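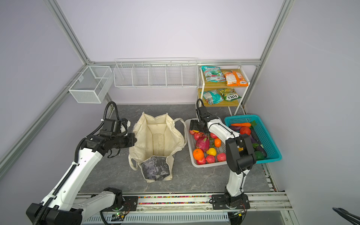 Bralden Bag Clips, Pantry Set

Six clips, two sizes, one small tin to keep them in. The Bralden set is the one we reach for at home, and we're very happy to have it back in the shop after it was gone for most of the summer.

The large clip closes a family-size bag of chips in one go, right across the top. The small ones are meant for candy, nuts, coffee, frozen peas and those half bags of shredded coconut that live at the back of every cupboard (we have 4 of them, don't ask). Both sizes work the same way: fold the top of the bag over once, slide the bar into the channel from one end, and press the tab down until it clicks. You can do it with one hand once you've got the hang of it, and kids pick it up fast!

What we like

The bar runs the whole width of the clip, so it holds the fold flat from corner to corner. Spring clips pinch in the middle and let the corners gape, and with pretzels you can taste the difference by the next evening. Malte Hagedorn designed these after years of using clothespins, and he went through a lot of versions of the tab before settling on a wide, rounded one that doesn't dig into your thumb.

They also lie flat. A clipped bag can stand up on a shelf, go into a basket or slide into a divider without the clip catching on wire or on the bag next to it. If your snacks are in open wire storage, that makes a nice difference when you pull one bag out and want the others to stay put.

Details

In the set: 2 large clips, 4 small clips, storage tin
Colors: oat, brick red, pond green
Care: top rack of the dishwasher, or warm soapy water
Freezer safe: yes
Not for: bags of liquid, oven use, microwave use

Good to know

New clips are stiff. Run the bar through the channel a few times before the first use and it loosens up nicely. Very thin bags, like the ones bread comes in, hold better with two folds. Thick pet food sacks are too much for the large clip; take a look at the Solletti sack clamp for those, it's a beast.

The tin is 200 ml and has a snap lid. Maham Dogar in our packing room keeps her spare buttons in hers.

Spare parts

Bars and channels are sold separately, in all three colors. A small bar does not fit a large channel, so check the letter on the underside (S or L) before you order. The older Bralden clips with the square tab use a different bar, and we still have a few of those in brick red.

Next batch

Pond green is running low. More are due in October, along with a magnetic strip for storing the clips on the fridge door.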